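Brornville book room opens its mending shelf on Monday

If you've walked past the old Pritton building lately and wondered why the lights are on so late, it's because we've been sorting books. Lots and lots of books. The Brornville book room gets its new mending shelf on Monday, and I've been in and out all week having a stickybeak (and, fine, doing a bit of lifting) so I could tell you what to expect.

The idea is pretty simple. Up to now, anything that came in looking a bit sad went straight into the paper recycling, and I know I'm not the only one who winced watching it go. From Monday, books with bumped corners, tired covers or wobbly spines get a spot of their own, and you can take one home, fix it up and either keep it or bring it back. You can borrow 3 at a time and there's no due date. If you'd sooner leave the glue to someone else, there'll be a repair table every week from 7 in the evening, with tape, brushes and a kettle on. The table has 40 seats over the season and the list is already filling, so get your name down at the front desk.

The first batch is 56 books, most of them from the Stamatopoulos bakery, which ran a swap shelf beside the till for years and finally needed the space for bread. It's a real mixed bag – cookbooks with floury pages, old atlases, a heap of paperbacks, school readers with crayon in the margins. I've already got my eye on a gardening book that has lost most of its index, and I'm telling you now so you feel guilty if you grab it first!

My favourite colour in the whole place is the pale green of the metal shelving, with all its little square holes and a matching plastic bin hung on it. It makes even the shabbiest cover look cheerful. There's a white hardcover called LOVER that I keep going back to, with a greyish-blue photo panel on the front and a corner so torn and scuffed that the brown cardboard shows through.
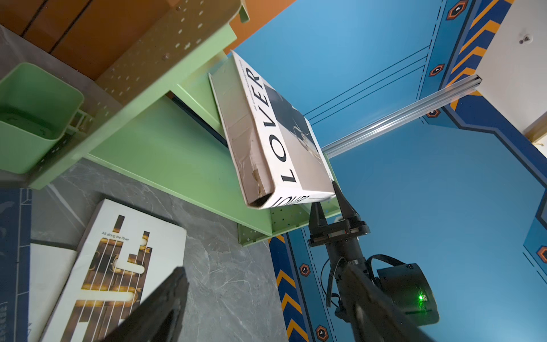
A corner like that is a decent first project, by the way. You want a dab of paste worked into the board, a square of baking paper either side and something heavy on top overnight. Don't use sticky tape on the outside, please, it goes yellow and takes the print with it when it lifts.

Doors open at 7 on Monday evening and entry is free. Donations are welcome too, but nothing mouldy, and the Purer crates by the side door are for books only. Parking is around the back.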